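Was auf den Tisch kommt und was dort liegen bleibt

Eine kleine Liebeserklärung an das Möbelstück, um das sich bei uns alles dreht

Als wir vor Jahren in die Wohnung in der Trasmontgasse zogen, stand in der Küche nur ein Tisch. Die Vormieter hatten ihn zurückgelassen, er passte wohl nicht durch die neue Tür, und wir waren damals so abgebrannt, dass wir uns freuten wie die Kinder. 171 Zentimeter lang ist er, ein merkwürdiges Maß, für das keine Tischdecke der Welt genäht wird. Meine Mutter hat es trotzdem bei jedem Besuch versucht.

Ich habe an diesem Tisch Steuererklärungen ausgefüllt, Plätzchen ausgestochen, mich gestritten und mich wieder vertragen, und einmal habe ich darauf (es war sehr spät, und der Besuch wollte nicht gehen) ein Nickerchen gemacht, den Kopf auf den Armen. Wenn ich an die Jahre zurückdenke, sehe ich selten das Wohnzimmer mit dem teuren Sofa vor mir. Ich sehe die Tischplatte, den Brotkorb, die Post, die seit einer Woche ungeöffnet neben der Zuckerdose liegt, und irgendjemanden, der mit dem Ellbogen alles ein Stück zur Seite schiebt, damit der Teller noch Platz findet.

Dabei war der große Tisch für alle lange gar nicht selbstverständlich. Bei meinen Großeltern gab es zwei: den guten in der Stube, an dem man an Feiertagen saß und sich benahm, und den anderen in der Küche, an dem gelebt wurde. Auf dem guten durfte man nicht einmal ein Glas abstellen, ohne dass jemand mit einem Untersetzer angelaufen kam. Der in der Küche hatte Messerspuren, Brandflecken vom Kaffeekessel und an einer Ecke die Zahnabdrücke eines Dackels. Raten Sie, um welchen sich die Enkel später gezankt haben!

Vor einer Weile habe ich mir in den Kopf gesetzt, unseren eigenen Tisch zu ersetzen. Ich bin also an einem verregneten Nachmittag im März zum Möbelhaus Kairys gefahren und habe mich durch die Ausstellung gesessen, anders kann man es nicht nennen. Das Modell Jalta gefiel mir auf den ersten Blick, ausziehbar, mit schlanken Beinen und einer Platte so makellos, dass ich die Hände unwillkürlich am Mantel abwischte, bevor ich sie darauflegte. 19 Wochen Lieferzeit, erklärte mir der freundliche Verkäufer, und für die Pflege gebe es ein spezielles Öl. Ich nickte und dachte an unsere Samstagsbasteleien, an Kleber, Wachsmaler und Rote Bete. 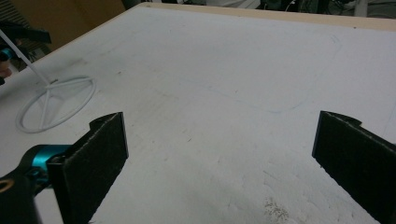 Ich habe den Prospekt mit nach Hause genommen, und natürlich lag er dann wochenlang auf dem alten Tisch, zwischen Schulheften und Handschuhen. Irgendwann hatte er einen Kaffeerand auf der Titelseite. Da habe ich ihn weggeworfen und stattdessen Schleifpapier gekauft, was mein Mann mit einer hochgezogenen Augenbraue zur Kenntnis nahm. Zu einer gründlichen Überarbeitung ist es bis heute nicht gekommen. Eine halbe Ecke habe ich geschafft, dann klingelte die Nachbarin und brachte Kuchen, und wohin stellt man einen Kuchen?

Im Lesekreis, der sich bei uns unter dem Namen Jultincombe trifft (nach dem Dorf in einem Roman, den wir alle schrecklich fanden), kamen wir neulich auf dieses Thema, und der Abend war gerettet. Die eine schwört auf Linoleum, die andere auf die Resopalplatte ihrer Tante, die seit 52 Jahren jede Prüfung besteht. Eine Dritte hat überhaupt keinen Esstisch mehr und isst vergnügt vom Tablett auf den Knien, was am Anfang für Entsetzen sorgte und gegen zehn Uhr, nach der zweiten Flasche, für beinahe neidische Rückfragen.

Falls Sie selbst gerade vor der Entscheidung stehen, möchte ich Ihnen einen Rat mitgeben, den mir einmal ein alter Tischler gegeben hat: Setzen Sie sich im Laden eine Viertelstunde hin, stützen Sie beide Arme auf und tun Sie so, als wären Sie müde. An manchen Tischen sitzt man dann wie bei einer Behörde, und an anderen möchte man gleich die Schuhe ausziehen. Achten Sie auch auf die Zarge, denn große Menschen stoßen sich dort gern die Knie, und sie werden es Ihnen über Jahre hinweg erzählen.

Unserer bleibt jedenfalls vorerst, wo er ist. Das Schleifpapier liegt in der Schublade mit den Geburtstagskerzen, und im Herbst will ich mir die andere Hälfte der Ecke vornehmen.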